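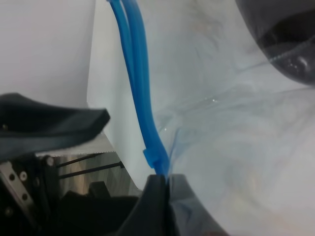
Blue tubing and clip, with the clear bag alongside.

Emer Supplies, Nunville
Packing room: bench and tubing check, with comments
Checked by: Oana Roman
Comments read and answered by: Noémie Bailly
Month: April
Room sheet: 64

How to fill in this sheet

Mark each line OK, Action or Not checked. Write a comment for every line marked Action. A comment on an OK line is welcome if the next person would want to know it. Lines marked Not checked two months running go to Noémie.

Section A. Tubing

A1. Tubing is the type listed on the order sheet.
OK. Blue plastic, order sheet 111. Read against the label on the outer carton.

A2. No kinks, flat spots or cuts along the length.
OK. The tubing bends where it lies but I found no kinks. Ran it through my fingers end to end. Two lengths from the bottom of the carton had a slight flat side from being stacked. They came back to round after a few minutes on the bench and I left them in.

A3. Paired tubes lie side by side without twisting.
OK.

A4. Clip is present and sits square on the tubing.
OK. Blue clip, the squared kind. Please check these by eye and by hand. The clip is close to the same color as the tube and it is easy to pass over one that is missing.
N.B.: Agreed. I asked Flelier about a white clip last year and they do not stock one in this size.

A5. Clip holds the tubes together but does not pinch them.
Action. One set out of the 69 checked had the clip pushed on at an angle, and it had left a mark on one tube. Set put aside in the reject tray with a note.
N.B.: Seen. Scrap it, do not re-clip.

A6. Cut ends are clean, with no loose shavings.
OK. The cutter blade was changed before this batch. Old blade is in the sharps tin.

Section B. Bags and film

B1. Bags are clear enough to identify the contents without opening.
OK. Creased film goes milky, and with two blues that are close to each other you have to smooth the bag flat before you read the color. Do this under the bench light and not at the shelf.

B2. No splits, pinholes or open seams.
OK. Held ten up to the light. One had a crease that looked like a split until I pulled it flat.

B3. Film is kept clear of the floor and walkway.
Action. A bag had slid off the end of the shelf by the door and was lying in the walkway. It is easy to slip on. Picked up and binned. The shelf has no lip at that end.
N.B.: Văduva are coming to fit the new coat hooks and can add a strip to the shelf on the same visit.

B4. Tubing goes into the bag in a loose curve and is never forced round a corner.
OK for the sets I watched. The sample card above the scale is out of date and still shows the old fold – please take it down when the new one is printed.

B5. Spare bags are stored flat, away from heat.
Not checked. The cupboard was locked and I did not have the key with me.
N.B.: Key is back on the board in my office. Please do this line first next month.

B6. Unused bag stock agrees with the stock card.
OK. The card says 218 and the count was the same.

Section C. Table and wall

C1. Table surface is sound, with no chips or raised edges that could cut film.
OK. The white top has a matte surface, so small nicks do not show well from straight above. Look along it from one end with your head low. I ran a cotton glove over the front edge and it did not catch.

C2. Table is level and does not rock.
OK. One foot had been turned up since the last sheet. Turned it back down and locked the nut.

C3. Table surface is wiped down at the start and end of the shift.
OK. The wipe log is filled in for both. Somebody has been signing with a tick, and it needs to be initials.

C4. Wall panels are fixed and the seams between them are closed.
OK. Pressed along both sides of each vertical seam behind the table. No movement. The seams show as thin dark lines against the white and people report them as cracks fairly often. They are the joints between the panels. Report one only if a panel moves or if you can get a fingernail behind the edge.

C5. Joint between the back of the table and the wall is free of debris.
OK after cleaning. Small tube offcuts collect along the back edge. Use the narrow brush, then the cloth.

C6. Lighting over the table is even and there is no glare on the film.
OK. Some shading on the front half of the top, but I could read a label there without trouble. Light meter was out for service, so this was judged by eye.
N.B.: Fine for this month. Meter is due back before the next sheet.

C7. Cables near the table are secured and none lie across the floor.
OK. Looked under the table and along the wall on both sides. Nothing to trip on.

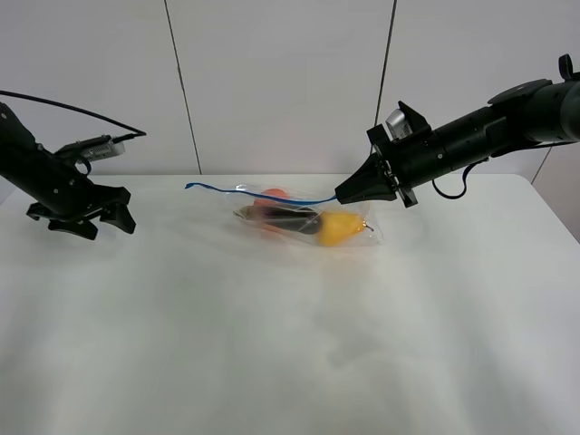 Section D. Floor, exits and first aid

D1. Walkway to the door is clear to its full width.
Action, see B3. Otherwise clear.

D2. Door opens fully and closes without slamming.
OK. The closer is a little slow in the last part of its travel. No change from last month.

D3. Extinguisher is in place, the pin is sealed and the tag is in date.
OK.

D4. First aid box is complete.
Action. Short of medium bandages and the eye wash is near its date. Order form left in Noémie's tray.
N.B.: Ordered.

D5. Cutter and blades are put away when the bench is not attended.
OK. Cutter in its drawer, drawer locked.

Actions carried forward

A5 – scrap the marked set and enter it in the reject book. Oana.
B3 – strip for the end of the shelf. Văduva, booked by Noémie.
B4 – print the new sample card and remove the old one. Noémie.
B5 – check bag storage. Oana, first line next month.
C3 – remind both shifts to initial the wipe log. Noémie.
D4 – restock the first aid box when the order arrives. Oana.

Signed: O. Roman, 3:40 p.m.
Comments closed: N. Bailly
Copy to the folder by the door. Remove the previous sheet when this one goes in.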